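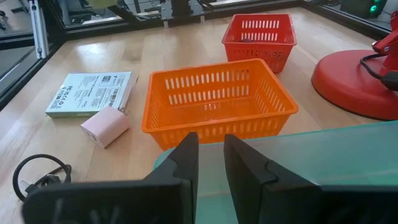 So Siriscombe and Sularano have a ceasefire again. The last one, in January, held for 2 days.

The text runs to 185 pages and doesn't say who mans the Fodor crossing. I'd start there.

Monitors promised: 182. Troops still dug in along the river: more than 2000. Do the math.

Both capitals are calling it historic. They said that in January too.

Wake me when somebody pulls back a tank.

6 Oct 2019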